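Drarkov Grasp Learning Kit
April – by the Gukance product team
2 min read

Drarkov is a software and gripper kit for teams who study picking from mixed bins. It runs on KUKA arms and learns from its own grasp attempts.

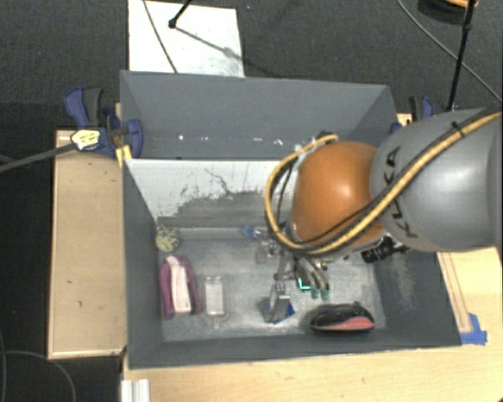 Vol. 2, p. 54

The method scores each grasp before the arm closes its fingers – no object models are needed. Our test set has 302 objects, hard and soft, also transparent ones. The green fingertips can be ordered separately.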